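Search this site Go

Werkitz widens cutlery storage trial
16/03/2018

Werkitz has added a three-compartment utensil caddy to its kitchen storage trial in Gornmont. The organizer is supplied by Bandero and will be fitted in 125 staff kitchens by June.

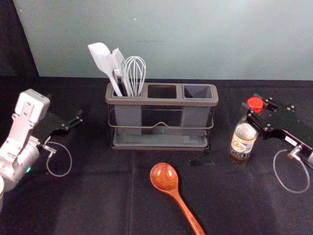
The dark gray plastic caddy on a black cloth.

The raised rim was kept from the earlier model — the compartments are new. Each kitchen receives 2 units. A further 300 are held in stock at the Hegazy depot for replacements.

Contact | © Werkitz | Back to top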